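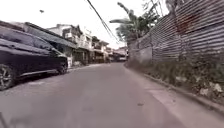 Junio, 9:40. Sigo con la recogida de recorridos para el modelo de navegación, y hoy por fin me he puesto en serio con las callejuelas, que es donde Janent sale peor parado. Llevamos 428 tramos guardados y casi todos son de aceras anchas o del patio de Prarkholm, así que el modelo se cree que el mundo entero tiene sitio para maniobrar. Esta calle me viene de perlas: coche oscuro a la izquierda, bordillo y maleza a la derecha, la valla de chapa ondulada detrás y nadie por medio. El coche refleja el cielo en el techo y en la parte alta de la carrocería, y quiero ver qué hace con eso la segmentación de espacio libre, porque en la tanda anterior nos marcó como cielo medio capó de otro coche (¡y se quedó tan ancha!).

Apuntes de la sesión, antes de que se me olviden:

- Conduzco siempre yo, con el mando, a velocidad de paseo. Sinan Avcı hace el mismo recorrido después y comparamos. Él se arrima mucho más a la derecha que yo, y me parece bien que quede en los datos.
- 42 tramos nuevos en limpio. He tirado los que empezaban con el mando sin sincronizar – otra vez el dichoso desfase de los primeros segundos.
- Etiqueta nueva: `margen_vegetal`. Hasta ahora las hierbas pegadas al bordillo iban a «obstáculo» o a «suelo» según quién etiquetara, un desastre.
- Los restos blancos entre las hierbas los dejo sin etiqueta propia. Lo hablé con Sinan y no lo vemos claro, ya se decidirá.

Sobre las correcciones: he metido unas cuantas a propósito, dejando que el robot se vaya un poco hacia el bordillo y recuperando luego con suavidad. Si solo le enseñamos trayectorias perfectas por el centro, en cuanto se desvía un palmo no sabe volver. En la rama Karakaya ya nos pasó: entrenada con 663 tramos, preciosa en validación, y en la primera curva real se quedó oscilando como un péndulo.

Otra cosa, la luz. Con el cielo blanco y plano la exposición automática aguanta bien, pero necesito repetir con sol bajo. Me apunto volver hacia las siete de la tarde.

El volcado a Flastora va lentísimo, unos 104 minutos según la barra, y la barra miente. Lo dejo corriendo y me voy a comer.

Pendiente:

- [ ] revisar la calibración del gran angular, los bordes siguen saliendo estirados
- [ ] pasarle a Sinan la guía de etiquetas con `margen_vegetal`
- [ ] mismo recorrido en sentido contrario
- [ ] cargar la segunda batería (ayer la dejé desenchufada, fui yo)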